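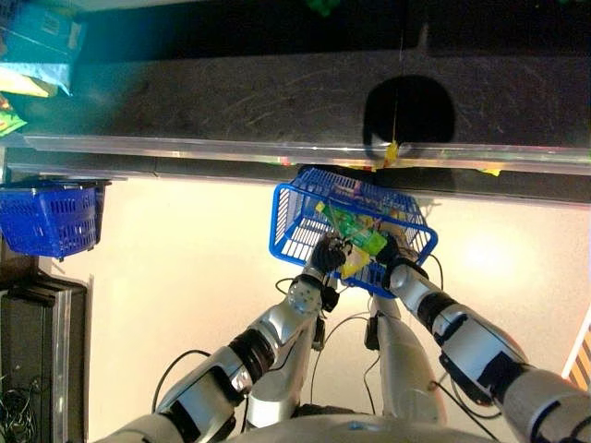

With a basket I buy what I came for, and with a cart I buy what I see, wrote one customer on a comment card at the Zesbridge store, and asked if Vatance could please bring back the small baskets near the door.

Vatance has received many cards with the same wish. From December, the hand basket returns as a regular part of shopping in the Vatance store in Zesbridge, together with new shelves in the packaged goods aisles and a new way to show the prices.

ZESBRIDGE, December. Vatance, the neighborhood grocery company, announces that the renovation of its Zesbridge store is finished. The work was done in the evening hours, and the store stayed open for customers during the day. The opening hours will not change.

Blue baskets in more places

During the last years the store had offered mostly carts. The baskets were kept in one stack behind the flower stand, and many customers did not find them. Now there are stacks at both entrances, beside the bakery counter and at the end of the snack aisle, for customers who came in with empty hands and then decided to take more than they can carry.

The new baskets are blue plastic with slotted sides. Each one holds up to 22 pounds. The slots let the air pass and make the basket easier to rinse, and it is also possible to see from the side what lies inside. The store washes all baskets every night after closing, and a basket with a cracked rim is taken out and sent for recycling.

Vatance asks customers to leave the empty basket under the packing table after the register, with the handles folded out. Please do not put the receipt or used napkins in it.

Dark shelves with a clear front rail

The shelves come from Drerkorov, a maker of store furniture with which Vatance has worked before. They have a dark surface and, along the front, a transparent plastic rail. The rail stops small packages and bags from sliding over the edge when a customer takes the one behind, and it does not hide the product from view. This was a frequent problem with the old shelves, mainly with bags of rice, dried fruit and soup mixes.

Small yellow tags are attached at the rail. In the old store the price was printed on a paper strip on the shelf, and the strip often moved to the left or to the right together with the goods. After some weeks it was hard to say which price belonged to which bag. The tag can now be moved only by the staff.

Drerkorov delivered 73 shelf units for the Zesbridge store. Part of them were used earlier in the Vatance test aisle in Zabala, so customers may notice light scratches on the surface. The company decided to keep these units in service. They are stable and clean, and replacing them for reasons of appearance would be a waste of good material. The rails on these units were changed before the installation.

The lowest shelf in each aisle is now placed a little higher from the floor than before. Heavy goods such as flour, cooking oil and pet food remain on it. Light packages went up, with the lightest at the top. The staff can bring down any product from the top shelf, and customers are kindly asked not to step on the lower one.

What was learned in Zabala

The test aisle in Zabala was open for 22 weeks. Vatance invited customers there to fill in a short card on the way out, and received 92 of them. The most common remark concerned the space: customers with a basket wanted to put it down for a moment while reading a label, and there was no place except the floor, where other people had to walk around it.

For this reason the Zesbridge aisles have folding basket rests, 2 in each aisle, mounted at the height of the hip. They are meant for baskets only and should not be used as a seat.

Another remark was about the handles. Several customers found that the handles of the first test baskets pressed into the hand when the basket was full. The handles in Zesbridge are wider and have a rounded lower side. Customers in Zabala will receive the same model when the old ones are worn.

Carts remain available

Carts are still offered in front of the store, in the same place as before and without a deposit. Customers with a large weekly purchase will probably prefer them. The self-service registers accept both, but the shelf beside each of these registers was made for a basket, and it can be more comfortable to go to a staffed register with a full cart.

Opening offer

In December, customers who shop with a basket in the Zesbridge store can ask at the register for a folding shopping list pad, free of charge, as long as the supply lasts. The pad is arranged in the same order as the new aisles. A printed plan of the store is also hanging at both entrances, and a smaller version can be taken home.

About Vatance

Vatance operates grocery stores in Zesbridge, Zabala and nearby towns. The stores sell fresh and packaged food and household goods for everyday use.

About Drerkorov

Drerkorov makes shelves, rails and tag holders for grocery stores and pharmacies.

Press contact

Vatance Press Office, Zesbridge. Photos of the store and of the baskets in print quality are available on request. Visits to the store for the press are possible in the morning before 10 a.m., after agreement with the press office.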